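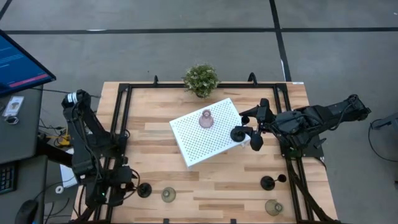
Section 5 – Finishing and re-oiling the bench top

Applies to the Gisholm bench top, both widths. Bare or previously oiled tops only. If yours came lacquered, skip to section 6, different job entirely.

Before you start

Read the whole section once. Oil starts to grab sooner than you'd like and you don't want to be reading step 9 with wet gloves on.

You need:
Marnura hard oil, one can does two coats on the wide top
Lint-free rags, more than you think
Foam roller or a flat white pad
Sandpaper, 120 and 180 grit
Vacuum with brush head
Nitrile gloves
Metal bucket with a lid, half full of water, for the rags

CAUTION – Rags soaked in oil can heat up and catch fire by themselves. Not in the trash, not in a heap, not in your pocket. Straight in the bucket, lid on. Then dry them flat outside, one layer, before you throw them out.

Room temperature between 60 and 75 F. Colder than that and the oil goes sticky and stays sticky. Open a window but don't point a fan at the top, you'll get dust in it.

5.1 Preparing the surface

1. Clear the top. Anything screwed or clamped on can stay if you're happy to tape around it, but it comes out neater if it's off.

2. Wipe down with a damp cloth. Let it dry overnight. This raises the grain, which you want now and not later.

3. Sand with 120, along the grain, whole top. Even pressure. Don't dig at a stain, you'll make a dish and see it forever.

4. Black rings from steel cans – oxalic acid wood bleach, follow the packet, rinse twice, dry a full day, then carry on from step 3.

5. Sand again with 180. Stop there. Finer than 180 closes the wood up and the oil just sits on top.

6. Ease the front edge with two light passes. A sharp edge won't hold oil and wears through first.

7. Vacuum, then wipe with a dry rag. Run a hand over it. If you feel grit, vacuum agian.

Note – Boards in the same top can take up oil at different speeds. Normal. Dark patches even out mostly by the second coat.

Note – Power sander is OK, random orbit only, keep it moving. No belt sanders. We have had tops sent back with a trench in them and that isn't covered.

5.2 First coat

8. Stir the can. Don't shake. Stir from the bottom, the solids settle hard, particularly if it's been on a shelf since last May.

9. Pour a thin line along the grain and spread it out with the roller. Work a third of the top at a time. Thin. Thinner than that.

10. Wait 20 minutes. Dry-looking spots get a bit more oil, wet spots get left alone.

11. Wipe off everything that hasn't soaked in. All of it. Surface should look damp, not shiny. Change rags when they start to drag.

12. Do the edges and the end grain now. End grain drinks, so give it two goes.

13. Rags in the bucket.

Leave 12 hours. No tools, no coffee, no cat.

5.3 Second coat

14. Feel the surface. Still tacky? Wait longer. Don't coat over tacky.

15. Rub lightly with the flat pad, dry, just enough to knock off the fuzz. Wipe dust off.

16. Repeat steps 9 to 13 using half as much oil.

Light use after 24 hours. Nothing wet or heavy for 5 days. Full cure takes longer in a damp basement.

Underside – one coat is enough but do not skip it. Oil on one face only and the top can cup, we get this call every winter.

5.4 Keeping it up

Spills – wipe right away, water included. Glue, let it go rubbery and then lift with a plastic scraper.

Cleaning – damp cloth, drop of mild soap. No bleach, no spray polish. Silicone in the polish stops the next coat of oil from sticking.

Re-oil once a year, or when water stops beading. Usually just steps 2, 5, 7 and then one coat. A worn spot can be done alone, feather it out past the edge of the wear.

5.5 Problems

Sticky after two days: too much oil left on. Rub with a rag and a little fresh oil, wait 10 minutes, wipe hard.

White haze: moisture. Let it dry out somewhere warm, then pad and re-oil.

Streaks – roller was drying out. Pad and do a thin coat.

Leftover oil: press the lid down properly, store upright, keep it from freezing. Skin on top can be lifted off in one peice, the rest is fine to use.

Still stuck, ask for Vega Villalobos at the service desk. Closed Wednesday. Have the batch number off the can lid ready.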